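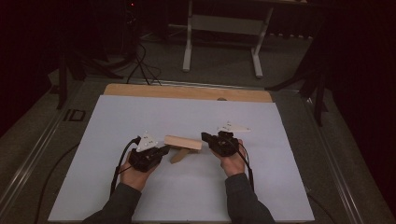 Two hand-held grippers, one wooden block. The white triangles on top are the markers.

How do you teach a robot to pick something up?

By Kumudini Cassim
April 29, 2020

When I tell children what my job is, they always want to know what the robot can do. Can it dance? Can it make toast? Can it tidy my room? (No, not very well, and please don't let it near your room.) But the question I like best came from a girl in Zondholm who put her hand up and said, "But how does it KNOW?"

Well, it doesn't, to begin with! A robot arm straight out of its crate is a very strong, very patient thing that hasn't got a clue. Somebody has to teach it, and at Pluliven, where I work, one of those somebodies is me.

Try this first

Find a spoon. Put it on the table, then pick it up. Easy, wasn't it? Now put it back and pick it up again, but this time say out loud every single thing your hand does. Which finger touched first? How far apart were your finger and thumb before they closed? How hard did you squeeze? Did your wrist turn?

I've tried it lots of times and I always get in a muddle. Your hand is brilliant at picking up spoons but you can't easily put it into words, and a robot needs even more detail than words can give it. So we do what your swimming teacher does when talking isn't working. We show it.

Way number one: take it by the hand

The oldest trick is to hold the robot's arm and move it yourself. You switch the motors to a floppy setting, take hold near the wrist and walk the arm through the job, down to the cup, close, up, across, open. The robot remembers how all its joints were bent along the way.

I like this one because it feels a bit like dancing with somebody very stiff. The trouble is that it's tiring, and if the job needs two arms then you run out of hands pretty quickly.

Way number two: drive it from over here

This is remote control, and yes, it is a bit like a computer game! You sit or stand in one place holding a pair of controls, and the robot copies you somewhere else. Move your hand left and the robot's hand goes left. Our robot is called Tazi and it can be driven from the next room.

The first time I drove Tazi I knocked over everything on the table. It's strange moving a hand that you can't feel. You might think you've only just touched the block when you've given it a mighty shove. It took me until June to get any good at it.

Way number three: borrow the robot's fingers

Now look back at the picture at the top. In this way of teaching, the person doesn't need to hold a robot arm at all. You hold a gripper in each hand and do the job yourself. (A gripper is a robot's version of fingers. It opens and shuts, a bit like kitchen tongs.)

Why not just use your own fingers? Because you have too many clever ones! You can tuck a pencil behind your thumb, or roll a marble round your palm. Tazi can't do any of that. When you're wearing your "robot fingers", so to speak, you can only do things a gripper can do, so you don't accidentally teach the robot something impossible.

The white triangles with dots on them are markers. Special cameras look for markers like these and work out where each hand is and which way it's tilted. If you've ever seen how films turn an actor into a dragon, with dots stuck all over their suit, it's the same sort of idea. Each gripper has a cable too, and they do get in the way of your elbows.

The thing between the grippers is a rectangular block of pale wood, with a narrower piece underneath it going off at a slant. Have a go at something similar with two wooden spoons and a building brick. Can you hold the brick from both ends, using only the spoons? If you push harder with one hand than the other, what happens? Your two hands have to agree with each other the whole time, and that's one of the trickiest things for a robot to learn.

Again! Again!

Once is never enough. If I showed Tazi a job just one time, it might learn that the block always sits in exactly that spot, and then be completely lost if you nudged it over. So we do it again with the block turned a bit, and again with it further away, and again a little more slowly.

For our last job we recorded 1,208 goes. My best day was 28 before lunch, and then I had a cheese sandwich and a sit down. We keep some of the wobbly ones as well, where the person nearly drops it and then catches it, so that Tazi gets to see how to put things right.

After that a computer looks through all the goes and hunts for what they have in common. That bit is called training. Then we let Tazi try by itself and all stand there holding our breath.

Questions children have sent me

Does it hurt the robot if it drops something?
No, it can't feel pain. It hurts my feelings a bit.

Can a robot teach another robot?
Sort of! What Tazi has learned can be copied on to another robot, if the other one has the same kind of arms and grippers. I wish times tables worked like that.

How old do you have to be to teach one?
My nephew had a turn when he was nine and he was steadier than I was.

Next time I'll be writing about Rallby, our other robot, who has wheels and is scared of doormats.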